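Home | Forums | Arms & Grippers | Kits for Sale | Log in
2 min read

Jostar insertion board kit — worth it?

Been running the Wollosico arm on one for almost 12 weeks now, so a few notes before the January price goes up.

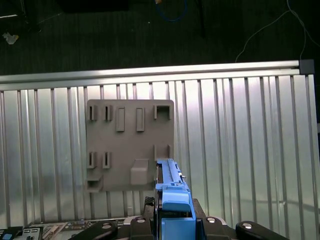
Paid $152 plus shipping from Drolville. Board's a solid bit of grey plastic, matte so the wrist cam dosen't get much glare off it. Slots are tight. Like really tight. My policy sits at 70 per cent on the narrow ones, better on the open brackets. Docs are rubbish.

— solderpuddle

$152 for a printed board?? You could do that at home for the colour of filament you like. Pass.

— kelpie_cnc

Did that. Took 6 tries to get the slot tolerance right and it still warped. Kit's cheaper if your time is worth anything.

— pumphrey_fan

Disagree, warping is a bed temp problem. Not a reason to buy Jostar.

— kelpie_cnc

Does it mount vertical out of the box or did you sort your own brackets? Mine came with no screws at all, emailed them, nothing back yet

— tramstop

Own brackets, onto extrusion. Supposed to be a mounting set in the box, check under the foam

— solderpuddle

Had the Pumphrey version before this. Softer edges, parts went in easier, but the tabs chewed out after a few months. Would try the Jostar if they did spares seperately.

— gumleaf

Found the screws. Under the foam. Cheers

— tramstop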